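Why Does My Desk Get So Grubby? (And How Do I Get It Clean?)

Reading time: 6 minutes

By Idris Humphreys
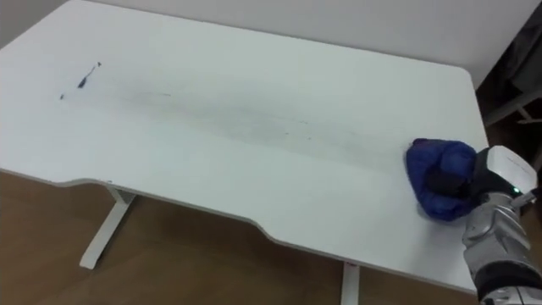 What is dirt made of, anyway?

Mostly tiny bits of other things. Household dirt is a mix of dust, crumbs, skin flakes, threads from clothes, soil from shoes and the natural oil that comes off our fingers, all jumbled together.

I think that's pretty great, in a yucky sort of way. It means every dirty desk is a kind of diary. Mine usually says "toast" and "pencil."

Let's talk about white desks, because I have one and I have learned a lot from it. When I was a kid my desk was brown, and I thought it was the cleanest desk in the world. Then I grew up and bought a white one, and by the end of the first week I could see everything. The brown desk had been just as dirty the whole time! Dark marks hide on dark things, and they show up like crazy on pale things. So if your desk is white and looks messy, you aren't messier than your friends. Your desk is just a tattletale.

Where do gray smears come from?

Lots of smears are gray, even when the stuff that made them wasn't. Pencil is the easy one. The "lead" in a pencil is really graphite, a soft kind of carbon. It comes off on paper in little flakes (that's how writing works) and some of those flakes end up on the side of your hand. Then your hand slides over the desk and leaves them there. If you are left-handed you probably know all about this already.

Eraser crumbs are another one. When you rub out a mistake, the eraser grabs the graphite and then crumbles away, so the crumbs are full of gray stuff. Squash those crumbs under your elbow and you've got streaks.

And then there's plain old dust. A bit of dust on its own is hard to see. Pile a lot of it together, add some finger oil so it sticks, and it goes gray and smudgy.

The wiping problem

Now for the part that used to drive me bananas. You see a mess, you grab a cloth, you give it one big swoosh, and now the mess is twice as long as it was before. What happened?

The cloth picked up some of the dirt and dragged the rest along for a ride. You can spot a dragged smear by looking at its shape: it's thick in one place, then it gets thinner and streakier toward an end, like paint when the brush is running out. The broad gray band on the white desk up at the top has that look. It's darkest in the middle and then fades into light streaks near the blue cloth.

A dragged smear isn't a disaster. The dirt has been spread into a thin layer, and thin layers are often easier to lift. You just have to keep going, and change how you wipe.

Does it matter what cloth you use?

Oh yes. Try this at home. Find a slippery bit of fabric, like the outside of a raincoat or a puffer jacket, and put one drop of water on it. (Ask first if it isn't your jacket!) On many of them the water sits up in a little bead and rolls around. Now put a drop on an old cotton T-shirt. Gone! The cotton drank it.

Cotton is full of tiny gaps between its threads, and water creeps into those gaps and brings dirt with it. Slippery fabrics are woven very tightly, so there's hardly anywhere for the dirt to go. They push it around more than they pick it up.

The champion is microfiber. Its threads are split into strands much thinner than one of your hairs, and all those strands make a huge number of tiny edges for dirt to catch on. My favorite microfiber cloth is a Kiều one that I have washed so many times the corners have gone round.

How I clean my desk

1. Pick up the bits first. Threads, fluff, eraser crumbs, anything you can pinch. If you wipe over a stringy bit you may just push it somewhere else, or it will leave a new streak behind it.

2. Dampen the cloth. Damp means you squeeze it over the sink until it stops dripping. A soaking cloth makes puddles, and puddles are bad news for homework.

3. Fold it into quarters. A folded cloth has flat sides and it fits your hand. A scrunched-up ball only touches the desk in a few lumpy places, so you miss loads.

4. Start at the outside of the smear and wipe in toward the middle, so that it gets smaller each time.

5. Turn the cloth to a clean side after a few wipes. I forget this one all the time.

6. Dry the desk with a second cloth.

If the mark still won't budge, a tiny drop of dish soap on the damp cloth will help, because soap is good at getting hold of oily stuff. Wipe once more with plain water afterward. Please don't use spray cleaners without a grown-up, and never mix two cleaners together.

What about curvy desks?

Some desks have a scooped-out front, so you can pull your chair in close and have desk on both sides of you. I love those. The trick is to follow the curve with your cloth like a car going around a bend, and then do the thin side of the edge as well. Run your finger along it when you're finished. Crumbs that miss the floor sometimes stick there, and so does jelly – ask me how I know.

Rounded corners are a treat to clean, by the way. There's no sharp point to catch the cloth, and no sharp point to catch your hip either.

Try it: the smudge race

You'll need a pencil, a scrap of paper, a plate you're allowed to use, and three cloths (one slippery, one cotton, one microfiber if you have it). Scribble on the paper until you've got a good dark patch, rub your thumb in it, and press three thumbprints on the plate. Wipe each print with a different cloth, one wipe each, all dry. Look at the prints and then look at the cloths. Then do the whole thing again with the cloths damp. I did mine one rainy morning in November and ended up with 14 thumbprints and a very gray thumb.

Write down what you find, even if it's different from what I said. Wash your hands before you touch the walls!

Last updated: November

Contact Idris | © Idris Humphreys | Back to top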